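Visit notes, Stoltent open day, January. Stoltent prints and binds short runs for small fiction publishers. I write romantic suspense under contract to Hasteo and wanted to see where the paperbacks are made.

## Prepress

Mawuli Ankrah runs file intake. Authors' PDFs are checked for embedded fonts, bleed and spine width. Spine width is computed from the final page count, so a late epilogue means a new cover file. He showed one novel that came back 31 times – mostly for scene-break ornaments drawn in RGB.

Running heads are left off chapter openers. Widows are fixed by hand in the last pass, and the house limit is two consecutive hyphenated lines.

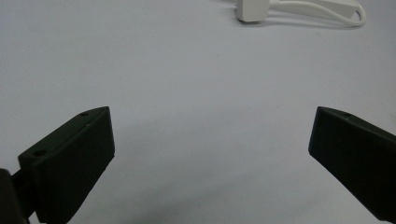
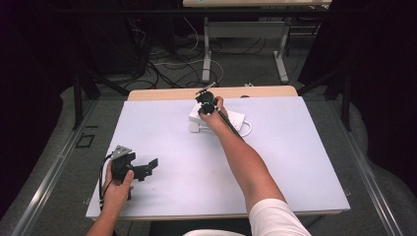
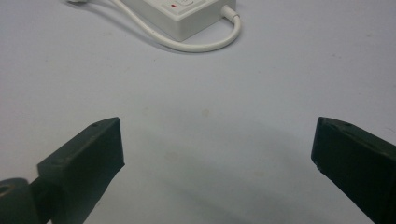
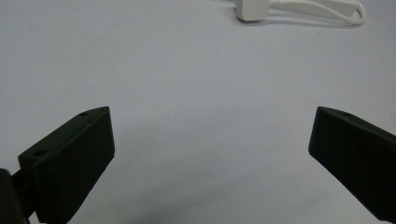
## Binding

Jolán Kovács took our group through the perfect binder. The spine is milled, glued and clamped to the cover, then the book rests before trimming. Hot-melt glue is the default. PUR costs more and opens flatter, and she recommends it for anything over 400 pages. My last book, at 388, was hot-melt, and the reader copies crack at chapter 25.

Sagas and box sets go through a separate line. The slipcases are bought in from Grarkik and folded on site.

## Questions from the group

Efua Quaye asked about matte covers, which scuff in the mail. Stoltent offers an anti-scuff film at a surcharge, quoted per job. Dede Kpodo asked whether proofs can be skipped on a reprint. They can if the interior file is unchanged, but a new blurb or price on the back cover still needs a cover proof.

The tour ended at 2 p.m. in the shipping bay. Sample packs with both glue types are sent on request.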